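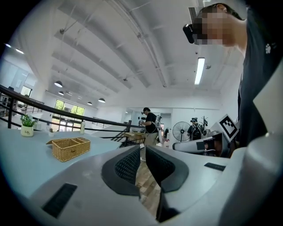 De: Kirsty Rudd
Para: lista de apoyo al ambulatorio de Brestska
Fecha: 13 de marzo de 2026
Asunto: Re: Baterías para el ambulatorio, ¿segunda compra o generador?

Hola a todas y todos:

Contesto a Sioned dentro de su mensaje, para que no se pierda el orden de las preguntas. Pido disculpas por la tardanza y también por mi español, que en los temas eléctricos es todavía más pobre que en los otros. Si algún término técnico está mal, corregidme en la lista, así aprendemos todos.

Sioned James escribió:

> Querida Kirsty, queridos todos:
>
> He leído el acta de la última reunión y no me queda claro qué vamos a mandar en abril al ambulatorio de la calle Brestska. En un párrafo se habla de comprar más estaciones de batería Grondus, como las del otoño, y en otro se habla de un generador diésel. Son dos cosas muy distintas, también en precio.

Tienes razón, el acta mezcla dos conversaciones. La propuesta que se votó es la de las baterías. El generador lo mencionó el grupo de Bundmont, porque ellos tienen la posibilidad de conseguir uno de segunda mano, pero no se votó nada. Yo escribí el acta y debía haberlo separado mejor.

Mi opinión personal es que el generador sería útil para el edificio entero, pero no resuelve lo que nos ha pedido la doctora. Ella pide que la nevera de las vacunas y el concentrador de oxígeno no se paren en el momento del corte. Un generador tarda en arrancar y alguien tiene que salir al patio a encenderlo, también de noche y también durante una alarma aérea. La batería está ya conectada entre el enchufe y la nevera, y cuando falta la luz entra ella. El personal es poco y por la noche se queda una sola enfermera. A mí no me gusta pensar que esta persona tiene que elegir entre el patio y el paciente.

> Segunda pregunta: ¿cuánto tiempo aguanta de verdad una Grondus con la nevera? En el folleto dicen una cosa y en el correo de la doctora yo entendí otra.

La nevera sola la mantienen 12 horas sin problema, según la hoja que rellenan en el ambulatorio. Con el concentrador conectado al mismo tiempo es mucho menos, y depende del flujo que necesita el paciente. Por eso piden que cada aparato tenga su batería propia. En invierno lo conectaron todo junto, con una regleta, y una noche la batería se apagó antes de que volviera la corriente. No hubo daño para ningún paciente, porque tenían una botella de oxígeno de reserva, pero tuvieron que tirar una parte de las vacunas.

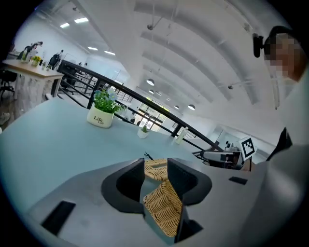 Añado una cosa que no estaba en el acta. Las baterías no se pueden cargar bien si hace mucho frío en la habitación, y el cuarto donde están ahora no tiene calefacción. La doctora las quiere pasar al pasillo, al lado de la sala de curas, y para eso hace falta un cable más largo y de buena sección. Yo he puesto el cable en la lista de compra. Si alguien entiende de instalaciones, por favor, que me diga si la sección que he escrito en el archivo es la correcta, que yo la copié de un foro.

> Tercera: el dinero. ¿Qué queda en la cuenta después del transporte de enero? Me preguntan en mi coro, donde hicimos la colecta, y no sé qué contestar.

Quedan 2000 euros, sin contar la colecta de tu coro, que todavía no ha llegado a la cuenta (no te preocupes, desde Gales las transferencias tardan y la vez pasada también nos asustamos). Con esta cantidad podemos comprar las baterías y el cable, pero no alcanza para comprar también material de curas. El transporte de enero salió más caro de lo previsto por los días de espera en la frontera, que nos los cobraron aparte.

A tu coro puedes decirle que su dinero va entero a esta compra. Les mandaré la factura cuando la tenga.

> Y la última: ¿vamos otra vez con Gronow? A mí me pareció que en enero fueron serios, pero sé que hubo quejas.

La queja era mía, así que la explico. Gronow entregó todo y en buen estado, y el conductor se portó muy bien con la gente del ambulatorio, hasta les ayudó a subir las cajas. Mi problema fue con los papeles. En la declaración aparecían las baterías como «material eléctrico diverso», y en la frontera quisieron saber qué era lo diverso. Las baterías de litio son mercancía peligrosa y tienen que ir con su propia hoja, con el modelo y la capacidad. Esta vez quiero preparar yo la documentación y que ellos solamente la firmen. Se lo he propuesto y les parece bien.

Me ofrecen un sitio en el camión para 200 kilos, a compartir con otra asociación que lleva mantas. Para confirmarlo necesitan saber el peso exacto y el número de bultos con dos semanas de antelación. Esto significa que quien quiera añadir algo al envío me lo debe escribir pronto. Recuerdo, porque cada vez ocurre, que no podemos llevar medicamentos de casa, aunque estén sin abrir y aunque sean muy caros. El ambulatorio no los puede registrar y al final los guarda en una caja que no sirve para nadie. Sí que aceptan guantes, gasas, vendas elásticas y pilas para el oxímetro, todo en su envase original.

> Perdona tantas preguntas. Si prefieres que lo hablemos por teléfono, dímelo.
>
> Un abrazo,
> Sioned

Prefiero por escrito, también para que lo lean los que no vinieron a la reunión. Somos 30 en la lista y contestan siempre los mismos, y no lo digo como reproche, sé que cada uno tiene su vida.

Me quedan dos asuntos abiertos. El primero es la traducción de las instrucciones de la Grondus al ucraniano. La enfermera de noche lee el inglés con dificultad y lo que necesita es una sola hoja, con letra grande, para pegarla en la pared: qué significa cada luz y qué hay que hacer cuando pita. Yo he escrito el borrador en español y en inglés, pero no me atrevo a pasarlo por un traductor automático en un asunto de oxígeno. ¿Alguien conoce a una persona que lo pueda revisar?

El segundo es el generador de Bundmont. Propongo contestarles que se lo agradecemos y preguntarles si lo pueden guardar hasta el otoño. Si no estáis de acuerdo, escribidlo aquí antes de que yo les responda.

Un saludo cordial,
Kirsty Rudd

P. D. La lista de compra está en la carpeta compartida, en el archivo que se llama «abril». El otro, «abril definitivo», es más antiguo, no lo uséis por favor.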